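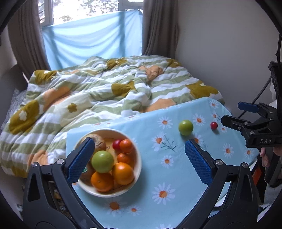 Two hand-held grippers and a bowl of mixed food.

How do you test a gripper?

A gripper is the hand of a robot. Some grippers are fixed to an arm. Others have a handle, so a person can do the job first and the robot can learn from the recording.

To compare two grippers fairly, both must do the same job. At Irkby the job is moving fruit into and out of a dish. Each gripper gets 20 tries with each kind of food, and a try may last no longer than 8 seconds.

Food is a hard test. A cherry tomato is small and smooth, and it splits if the jaws close too far. A large orange is heavy and needs a wide opening. A kiwi is fuzzy, so the pads rub against it well – but a ripe one is soft.

Look at the blue pads on the jaws. Their surface is not smooth. Ridges add friction, the force that stops things from sliding. With more friction, the jaws can squeeze less and still hold on.
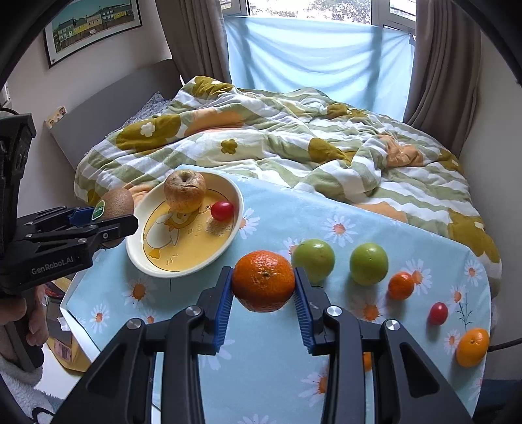
Väisänen wrote in to ask whether a stronger squeeze would be the simpler answer. It would work for a wooden ball. For fruit, too much force leaves a bruise, and a bruise counts as a failed try.

After the tries, the scores are put in a table. A gripper that scores well on oranges may score badly on tomatoes, so each food has its own row.

Try it yourself: pick up a grape with kitchen tongs. Then wrap a rubber band around each tip and pick it up again. Which way needs less squeezing?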